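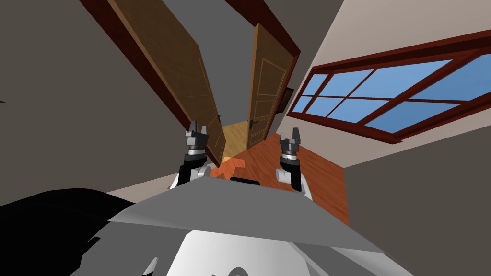
*Head-camera view in simulation, with both grippers raised towards the double doors.*

January 13, 2023 — A two-armed robot trained only in simulation can learn household door opening from far fewer demonstrations if it is told, step by step, which of its cameras to rely on. That is the main finding of a report released by the robotics group at Cosarberg, which has spent the past year working on a control method called Noh.

The method deals with a common weakness in learned control. A policy that receives pictures from a head camera and from the wrists tends to treat all of them alike, even when one view contains nothing of use. Noh adds a small scoring stage ahead of the policy. At each control step it gives every camera a weight, and the policy receives the pictures scaled by those weights. The scoring stage is trained together with the policy and needs no extra labels.

The group recorded 277 demonstrations in Kodum, its in-house simulator. An operator drove both arms by hand controllers while the simulator stored joint positions, gripper commands and rendered camera views. The tasks covered doors with lever handles, drawers and simple table work. Of the full set, 110 demonstrations were used to train the door policy and the remainder went to the other tasks or were held back for testing.

"Most of the errors we saw early on came before contact," said Tharushi Dewan, who led the data collection. "The arm would set off well and then drift on the last stretch. The head view had the handle in it the whole time, but the policy was giving too much attention to a wrist view with very little in it."

Plain surfaces were a particular source of trouble. Close to a bare tabletop, a wrist picture changes very little as the arm moves sideways, and the older policy would sometimes stop there or repeat the same short motion. With the scoring stage in place, the weight on such views falls and the policy leans on the head camera and joint readings until something useful comes back into sight.
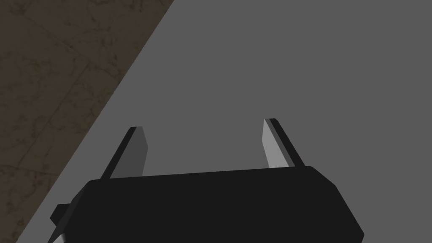
*Open gripper over the bare grey tabletop in the simulated room.*

Camera tilt was tested separately. The head of the simulated robot was set at a range of angles, including steep ones at which walls, door frames and windows run diagonally across the picture. Policies trained with a level head did poorly when the head was later tilted. Those trained with mixed angles held up better, and adding the scoring stage reduced the remaining errors further. The report gives results for each angle in an appendix, along with the failed runs.

Training took 4 days on a single workstation. Grażyna Wysocka, who wrote most of the training code, said the scoring stage adds little to the running cost — the slowest part of each control step is still the processing of the pictures themselves. The weights can also be logged and plotted against time, and the group now uses these plots to find weak demonstrations before training starts.

The door task is scored in two parts. The first is reaching the handle with either gripper, and the second is turning the lever and moving the door far enough for the robot base to pass.
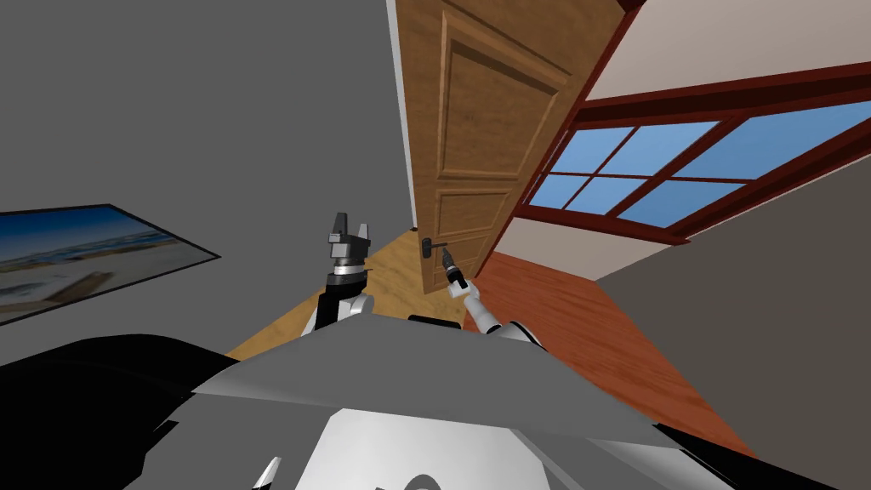
Reaching improved more than turning. Kedir Seyoum, who ran the tests, put the difference down to contact modelling. Friction between fingertip and lever is set by hand in Kodum, and small changes to it can make a good grasp slip. The report advises readers to treat the turning scores with care until the friction settings have been checked against measured values.

The group also lists several limits. All rooms in the study share the same few door and window models, lighting is soft and even throughout, and no people or pets move through the rooms. The second arm is mostly idle during door opening, so the study says little about tasks in which both hands must work together.

Trials on hardware are planned for August with Bindano, a maker of arm controllers, which will lend 2 test cells. Dennis Whitlock of Bindano said the first runs would use a single door mounted in a steel frame, with the speed of both arms held down.

Kodum scene files and the trained door policy are available on request. Enquiries should be sent to Beverley Oakley at the Cosarberg robotics office.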